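Ticket 84 — Çınar bread basket, listing material and possible wobble
Opened by: Perihan Yüksel, Flillville store
Status: open
Related: ticket 83 (same supplier, lids)

Customer asked if the Çınar basket is natural rattan or synthetic. Our shelf card says natural, the Devorent order sheet leaves the field blank. She also says hers rocks on a flat counter.

Steps so far

9:40 — Pulled the shelf card until we have an answer.
10:15 — Tried 2 baskets from stock on the counter by the register. One sits flat, one rocks a little at a corner. Set the second one aside with a tag.
11:05 — Wrote to Devorent for the material spec. No reply yet.
1:30 — Asked whether crumbs fall through the bottom. They do, so the card should suggest a liner.

Pictures attached.

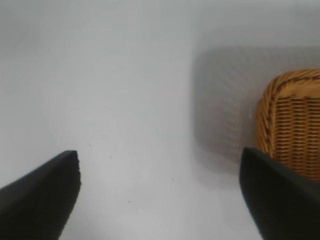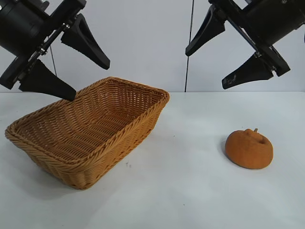
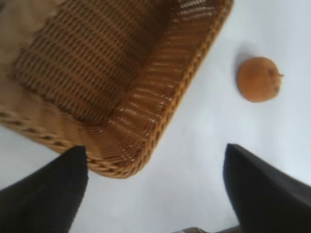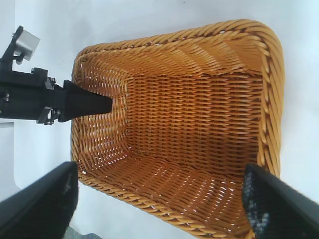 Category: Kitchen and table / Baskets

Last picture is the best one for the weave. You can see white through the gaps in the floor and the lower wall. Please use it for the liner note — the third is too soft for that.

Still need: material in writing, and a yes or no on swapping the tagged basket. Leave open until Devorent answers.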